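Workstation teardown: processor and socket

Gallery by Erasto Swai
Filed under: Bench, Desktops, Reuse

The Tirkora repair room takes in retired office workstations and gets them ready for a second owner. Most need a new drive and a good vacuuming. A few get opened up as far as the processor, either to swap it or to check the contacts underneath. This gallery covers that part of the job on a Dell board. Memory, drives and power supplies have their own pages.

The chip on the bench was an Intel Xeon E5-1630V3, marked 3.70GHz on the lid. The job number is 414 if you want to look it up in the log. Natsumi Higuchi wrote the bench notes and I have shortened them.

1. Chip and open socket

The lid carries the model name, the S-spec code (SR20L on this one) and the speed. Write all of it down before any fresh thermal paste goes on, as you will not see it again until the next teardown.
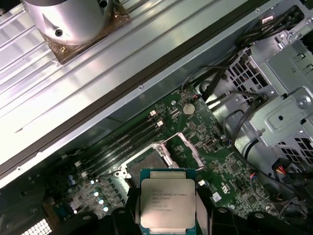
We record the S-spec as well as the model name. Two chips can share a name on a sales listing and still differ in stepping, and the short code settles it. Dalibor Šindelář keeps the list of codes we have had through the room, now at 283 entries, and he would like people to stop writing them on masking tape.

Memory comes out early in our teardowns. The sticks go into a tray with the slot numbers written beside them. Anyone refitting them later should follow the board's own slot order, starting with the white latches if the board has them.

The coin cell can stay in its holder unless the clock has been losing time. If you change it, note that on the job sheet, because the setup screen will need to be gone through again.

2. Load frame and lever

The metal frame around the socket presses the chip down onto the contacts when it is closed. The lever should move smoothly. If it takes real force, stop and check how the chip is sitting.

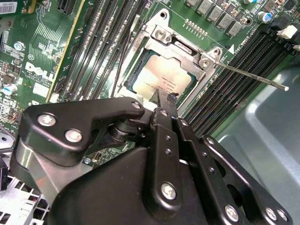 Handle the chip by its sides and keep skin off the underside. A chip that has to be set down goes in a plastic clamshell, lid up. We buy ours from Pludby in packs that last most of a year. The loose foam we used before shed crumbs, and Hedvika Machala spent an afternoon in December picking them out of a drawer.

Check the socket contacts under the bench lamp from 2 sides before closing anything. A bent contact shows up as a break in the pattern of the rows. We don't straighten them here. Boards with bent contacts go on the Tichý shelf, and Busisiwe Van der Merwe looks at them when she is in.

Old paste comes off with isopropyl alcohol and a lint-free wipe. Clean the base of the heat sink as well as the lid of the chip.

More galleries
Cleaning heat sinks and fans
Drive trays, old and new
Vovatance cable sorting, part 4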